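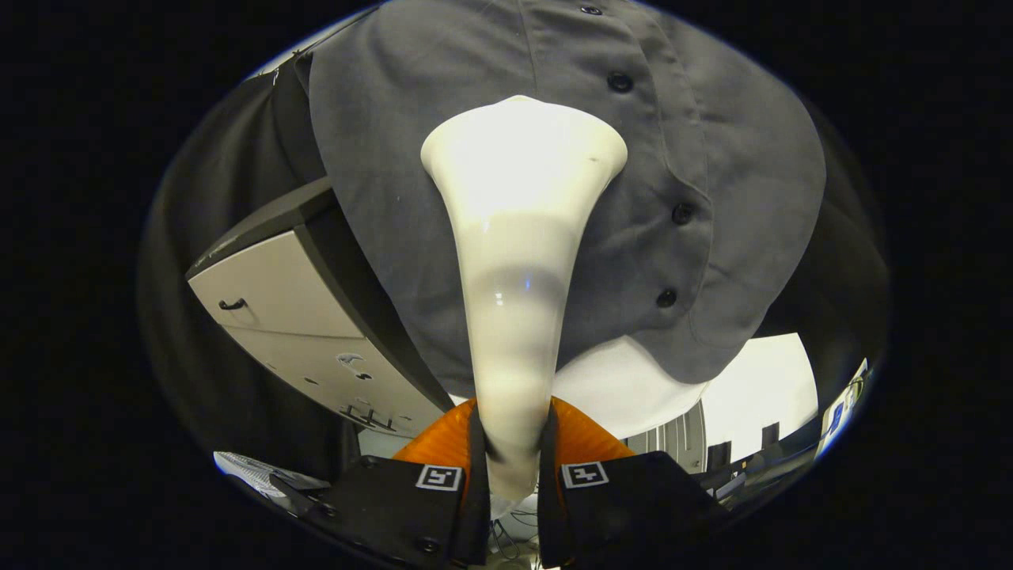

How long do cut tulips last indoors?

Mine usually manage six days, sometimes a little longer if I buy them while the buds are still shut tight and green at the tips.

I got asked this so many times in March that I figured it deserved its own post. Everyone buys tulips in March! Then they droop all over the table by the second morning and people think they did something wrong. You didn't, they just do that. Tulips keep growing after they're cut (I love this about them) and they bend toward whatever window is closest, so the bunch you arranged on the first night is going to look completely different by the end of the week. I used to fight it. I wrapped the stems in newspaper, I stuck pins through them, I dropped pennies in the water like my grandmother did. The newspaper helps for a day. The pennies I have given up on, though my sister still swears by them.

What I do now is pretty boring. I cut a half inch off the ends as soon as I'm home, fill the vase maybe a third of the way with cold water, and change it every morning while the coffee is going. I keep them out of the kitchen too, away from the fruit bowl, after I lost a whole bunch of pink ones next to some very ripe bananas. At night they go out on the back steps if it isn't freezing. My neighbor thinks I'm nuts.

This year I got most of mine from the Karaki farm stand out past Javevley, where Rami Twal sells bunches of 13 out of the back of his truck. I asked him why 13 and he said that was how many fit in his hand. He planted nearly 2,000 bulbs last fall, and a good part of the low field got eaten by voles, so if you want the dark purple ones, go early. I went at ten and came home with yellow. The yellow was lovely, I'm not complaining (okay, a little).

If you can get parrot tulips, the ruffly ones, do it. They look like a mess in the bud, sort of greenish and chewed up, and then they open into the most ridiculous thing you've ever seen. They drop their petals fast at the end, so put them someplace you don't mind sweeping.

One more thing, on daffodils. Fresh-cut ones leak a sap that's hard on tulips, so I leave them in their own bucket overnight before they share a vase, and I don't recut the stems afterward. I forgot once, before Easter lunch, and had a very sad centerpiece by dessert.

Peonies are next. I've already got my eye on some buds at the Muvulby market and I plan to be insufferable about them.

Last updated: April 14, 2026

3,199 shares | 6 comments

Related posts
Forcing hyacinths in the garage
What I planted in the Uko raised bed, and what came up
Lilacs: smash the stems or leave them alone?
A rainy morning at the Muvulby market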